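Line-following cart mistakes crack in the road for a kerb, any ideas?
Posted in School Projects and Clubs

Yanti Harahap
Hello everyone, and apologies in advance for a long post. I help run an after-school robotics club for twelve- to fourteen-year-olds, and this term the children are building a small delivery cart which is meant to trundle down a quiet street by itself, keeping a sensible distance from the kerb. They have named it Omau, after much shouting, and they are very fond of it.

It has a little camera on the front and a single-board computer inside a lunchbox. The program (mostly written by the two oldest girls, with me hovering) turns the picture grey, finds the strong edges, and picks the longest dark line on each side as the kerb. In the school hall, with black tape on the floor, it is a joy to watch. Outside it is a different story. It goes along nicely for a while and then swings hard to the left, as if it had met a wall. We have had this on 2 Tuesdays running now, always on the same stretch of road.

I went through the saved pictures last night with a cup of tea, and I think I have found the culprit, though I would love somebody to tell me whether I'm right and what we ought to do about it.

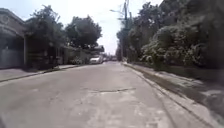

The stretch where Omau goes wrong. Look at the crack across the concrete.

My theory is that the program sees that long jagged line and takes it for an edge it must steer away from. There are no painted lines to help us, and the trees put both sides of the street in shade while the road itself is very bright, so the real kerbs may be coming out fainter than the crack does. Is there a simple fix that children of this age could understand and write themselves? I don't want to hand them somebody else's finished program, as they'd be so disappointed. We have a demonstration for the parents in September and they would dearly love it to reach the end of the road!

Prasetyo Rondonuwu
Put a lidar on it. Problem solved.

Marlina Gunawan
What a lovely project, and well done for going back to look at the pictures, which is more than a good many grown-up teams manage. I think your theory is very likely right, and you can fix it without buying a thing.

Your crack runs more or less from side to side. The kerbs run away from you and lean in towards the far end of the street. So ask the children to work out the slope of every line they find and throw away any that are nearly flat. We used 20 degrees as our cut-off when my own club built a cart called Tiêu, and that got rid of cracks, drain covers and most shadows falling across the road. It's a good one for the whiteboard too — give them a printed copy and a protractor and let them measure the lines by hand first. Mine argued over it for a whole session and learned more geometry than I could have taught them.

After that, have them ignore the top part of the picture completely. Up there you've only got bright sky, wires and tree tops, and all those dark outlines against the white will give your edge finder plenty of nonsense to chew on. Start a bit below where the road disappears and work downwards.

I'd keep an eye on the right-hand side as well. You have the edge of the kerb and then a dark gutter running along beside it, so the program may hop between the two from one picture to the next. Taking whichever line is nearer the middle of the road should settle it. And do get them to average the steering over the last few pictures, so that one bad one can't throw the cart sideways. If you have 100 or so saved, run the new program over those indoors before you take Omau out again.

Yanti Harahap
Oh, this is wonderful, thank you Marlina! The protractor idea is going straight into next week's session. Prasetyo, thank you too, but our budget is mostly biscuits. I'll come back and report once we've tried the slopes.

Ratih Pasaribu
Just to add to Marlina's answer, check whether your angles are in degrees or radians before you set the cut-off. We lost an entire afternoon to that.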